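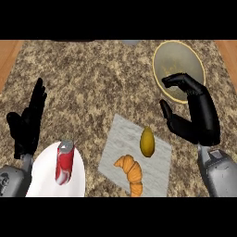 Sustatora sets out second-phase budget for two-armed kitchen handling

Feb 13, 2024

Catering equipment supplier Sustatora has published the purchasing plan for the second phase of its table-clearing and tray-laying programme at the Firnden site. The plan moves most of the first year's money out of hardware and into simulation, with only two physical units to be ordered before July.

The work now under way is entirely in simulation. The current set of tasks is run on a rendered granite worktop with a pair of black jointed hands on grey forearms, and uses ordinary table items: a bowl, a plate, a drinks can, a cloth, a lemon and a croissant. According to the plan, the mix was chosen to put rigid, soft and rounded items within reach of both hands at once, as this is where the first-phase gripper trials lost most time.

"We costed the first phase by the arm, and that was a mistake," said Hidayah Wibisono, who manages equipment planning at Sustatora. "The arm is a known price. The hand, the spare fingers, the mounting and the hours of setting up are where the budget went. This time each of those has its own line."

The plan lists 13 cost lines in all. Hands and wrists are priced separately from arms for the first time, and a further line covers replacement finger joints and covers. Worktops, lighting and guarding are grouped under site works and will be paid for by Firnden. Training for kitchen staff is charged by the day and is not included in the unit price.

Simulation time is budgeted at 3,376 hours, to be bought from the software firm Sutanto in blocks. Unused hours can be carried over once. Sustatora had looked at buying its own computing equipment for the purpose but dropped the idea after comparing power and cooling costs at the site – the existing plant room would have needed a new supply.

Yoga Sumampouw, the technical lead at Sutanto, said the order of work would be fixed before any hardware was delivered. Single-item moves come first, followed by moves in which one hand holds an item steady while the other works. Stacking and clearing full place settings are left to the end. Each task has a pass mark, and a task which does not reach it in simulation will not be carried over to the physical units.

"A soft item such as a pastry is harder to model than a can," Sumampouw said. "The contact forces are low and the shape changes under the fingers. We have asked for extra hours on those items and have been given most of them."

The two physical units will be bought under a lease with an option to purchase. Trutness, which supplied the arms in the first phase, has been asked to quote again, along with two other firms that Sustatora did not name. Quotes must state the lead time for a replacement hand, the price of a full set of finger parts and the length of time that control software will be supported. Firms that quote only for a complete system will be asked to break the figure down.

Gus Benavides, who runs the kitchens at Firnden, said the site had set aside a room of around 170 square metres for the units. Floor loading has been checked. Drainage has not, and a survey is to be carried out before the guarding is fixed in place.

The plan also sets conditions for stopping. If fewer than half of the two-handed tasks reach their pass mark by the end of the simulation stage, the lease will not be signed and the remaining money will go back to the general equipment fund. Nataša Vlachou, who reviewed the plan for the Firnden operating board, said this condition had been added at her request.

"The first phase had no point at which anyone could say no," she said. "The equipment had been ordered and the work was fitted round it. I would sooner see the results on a screen and then talk about a purchase order."

Cleaning remains an open item. Jointed hands used near food need either a sealed cover or a wash-down rating, and both add to the price. Bořivoj Polák, maintenance engineer at the site, has recommended covers, which can be changed between shifts without taking the hand off the wrist. The cost of covers over a full year has still to be agreed with the suppliers – the plan carries a provisional sum for now.

Quotes will be opened in July. Sustatora said the full list of cost lines would be sent to suppliers on request.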